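Filed under: Opinion | Home & Money
Last updated in March
Print this page | E-mail this article

My electric toothbrush came with a 22-page agreement. I read it, which puts me in a small and unpopular club. On page 21 I learned that Hultance may change the terms whenever it likes and that by brushing I accept.

I keep buying things that want a relationship. The kettle would like my e-mail address. The bathroom scale, a Gullstead, asks me to rate it, a nerve I can only admire.

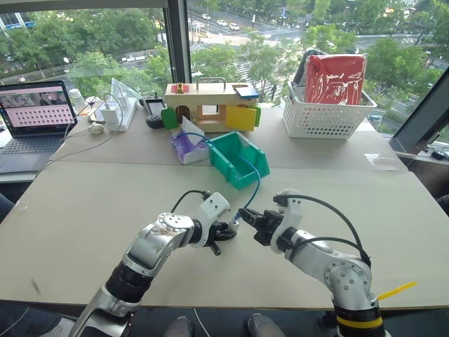 A reader in Darnska wrote to tell me I was being a crank, that the agreements protect everybody, and that she had signed 200 of them without losing so much as a spoon. I believe her. I have signed plenty myself, mostly in a towel.

But a deal one side never reads is a strange sort of deal. My grandfather bought a stove with a handshake and complained about it in person for years. I paid $139 for my toothbrush, and my complaints go to a form that wants the serial number, printed in gray on gray under the charger.

One page, in type I can read before the coffee kicks in. I'd sign that.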